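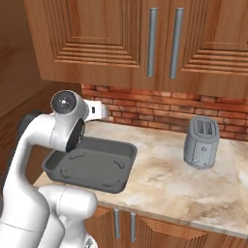

Weißer Roboterarm an einer Küchenarbeitsplatte, Computergrafik

Häufige Fragen zur Einsendung von Gewebeproben

Welches Material nimmt das Labor Ratlow an?
Wir nehmen Paraffinblöcke und ungefärbte Schnitte an. Von Schnitten benötigen wir 10 Stück pro Fall. Frisches Gewebe bitte nur nach Absprache mit Frau Tyyne Heinonen.

Wie lange dauert der Befund?
In der Regel 4 Arbeitstage ab Eingang der Probe. Bei der Genpanel-Untersuchung rechnen Sie bitte mit etwa zwei Wochen – im Mai kann es etwas länger dauern. 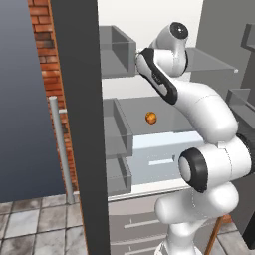 Den Befund schicken wir nur an die Praxis, die den Auftrag unterschrieben hat. Patienten erhalten von uns keine Ergebnisse am Telefon.

Kann ich eine Analyse nachfordern?
Ja, solange genug Material vorhanden ist. Es genügt ein formloses Fax mit der Fallnummer an Herrn Ville Rantala.

Wann holt der Kurier ab?
Montags und donnerstags, am Standort Ojala nur montags.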